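Visit Report: The Flashlight Cell at Clurkelent

Search this site Search

Shares 9 Comments 2

Clurkelent opened its test hall in June, and I spent most of the afternoon at the cell that sorts flashlights into trays. Ebony Pomare, who looks after it, answered questions between runs.

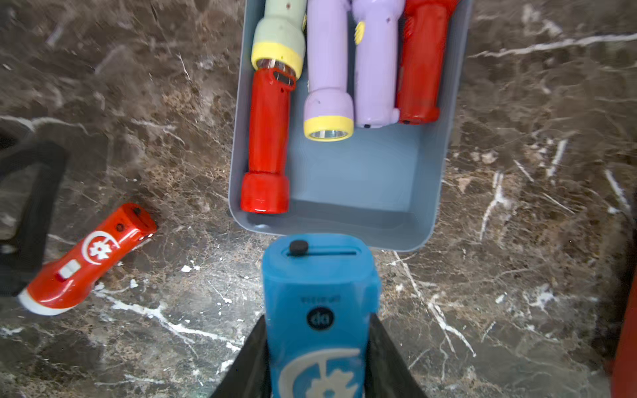
Setup

The cell is one arm with a two-finger gripper and a small camera mounted at the wrist. Flashlights start on a polished marble surface and go into a shallow gray-blue plastic tray with rounded corners. Colors are mixed on purpose: red, lavender, pale green, bright blue. The task is plain pick and place, but the bodies differ a lot. A slender handle and a wide head need different finger openings, and the control software, Cendov, stores a grip width for each type.

The fingers are black plates. Pomare sets them with a gauge block before the first run and checks that they close parallel. If one leads the other, the flashlight twists as it is lifted and arrives at the tray at an angle.

Glossy surfaces cause most of the trouble. The veins in the marble show up as edges, so the detection threshold is set higher here than on the hall's other cell, Samonte, which works over a matte mat.

Maintenance

The service counter read 3,332 cycles when I arrived. Finger pads are wiped every morning and replaced in pairs — a new pad against an old one shifts the grip center. The wrist camera is recalibrated after any pad change. That took nearly 9 minutes when I watched, most of it spent moving the calibration plate.

The one repair in the log was a cable. It had rubbed against the wrist housing and was dropping the camera signal at full rotation. The new one has a longer loop and two clamps, and wrist rotation is now limited in Cendov.

I asked about spare parts. Fingers and pads come from Dullance and are kept in a drawer under the controller. A spare camera is on order.

Contact | Copyright Clurkelent Visitor Notes | Back to top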